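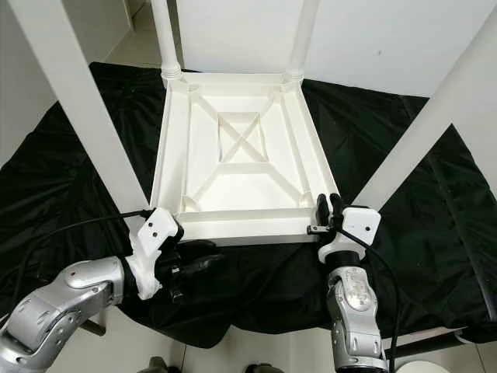

White plastic table, legs up.

I have been hearing about "lifetime" outdoor furniture since April, when my neighbour Thérèse Doucette came home from a garden show with a brochure. The company is called Bergeron, and the set she liked was $800 for a table and chairs. The word lifetime shows up all over the brochure. Whose lifetime, it doesn't say.

I read the warranty, which I doubt many people do. It covers the "structural frame" against "manufacturing defects" under "normal residential use". Fading is out. So is cracking from cold, and anything left outside over winter. I live in Sudbury. If I have to carry it all into the garage by Thanksgiving, I'd like somebody to explain what makes it outdoor furniture.

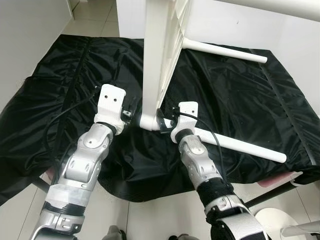
Then there is the colour business. Plain white has apparently become a problem to be solved, so now we get "driftwood" and "harbour grey" for an extra $280. I've seen harbour grey. It's grey. Raimo Juntunen at the hardware store told me the darker ones get too hot to sit on by July, and he sells them, so I'm inclined to believe him.

I'm not claiming the cheap stuff is wonderful. It flexes, it goes chalky, and a good wind will put it in the next yard. But I have 2 white chairs that came with this house, and I've never had to fill out a form to keep them.
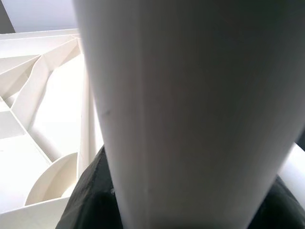
A small scuff on white.

Thérèse still wants the Bergeron set and says I'm being cheap. Maybe so. She's asked the company in writing what happens if a leg splits in the fourth year. So far they've sent her a coupon for cushions.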